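Left gripper lets go of the laundry basket partway through a lift

Beatrice Massawe

Hello everyone, and thank you in advance for reading all of this. We have a two-arm setup on the Rurness controller, and the job is simple enough: take hold of a small basket of clothes by its handles, one gripper per side, raise it off the floor and carry it across the living room. It ran nicely all through December. Now the left gripper opens by itself during the lift, the basket tips, and the right arm carries on upward as if all were well! Yesterday it pulled the basket sideways hard enough that I hit the stop button.

The log shows error 102 on the left side just before it opens. The wrist light stays green the whole time, so I get no warning. I have already re-zeroed both grippers and set the grip force to 65 percent, and I've tried it with fewer clothes in the basket.
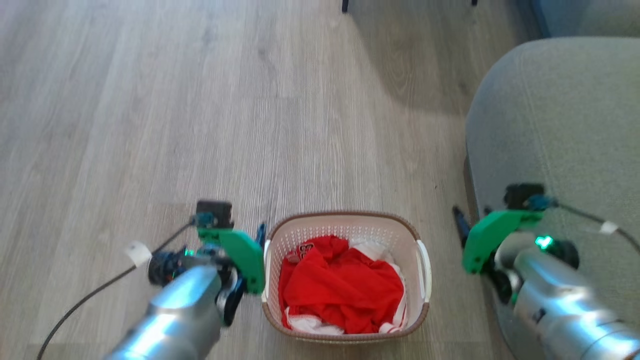
Left and right grippers at the basket handles, red clothes inside.

It never fails when the arms are just holding still. Any ideas would be very welcome, even the obvious ones.

Astent

Oh, I know this one, and I'm sorry you're going through it! On our controller 102 means the gripper dropped off the line for a moment, and when it comes back it goes to its startup position (open, unfortunately). The light is fed from the wrist and only tells you there's power, so please don't trust it for anything else.

I would look at the cable first. With the power off, follow it from the gripper all the way back and flex it gently at each end, then reseat the plugs. Ours had a break inside the jacket that only showed up once the arm got above a certain height, and it took me 2 evenings to find it. Leave more slack when you put the new one in.

Separately, please set it up so that a fault on one arm stops both. It's under linked stop in the safety menu, and it was off by default on ours. Until that's done I'd keep everyone well back from the basket, and keep a hand on that button.

Miyazaki

had same thing, turned grip force down to 4 and it went away. might be overheating

Astent

Be a bit careful with that, a grip that low may not hold a full basket. I'd still check the cable first.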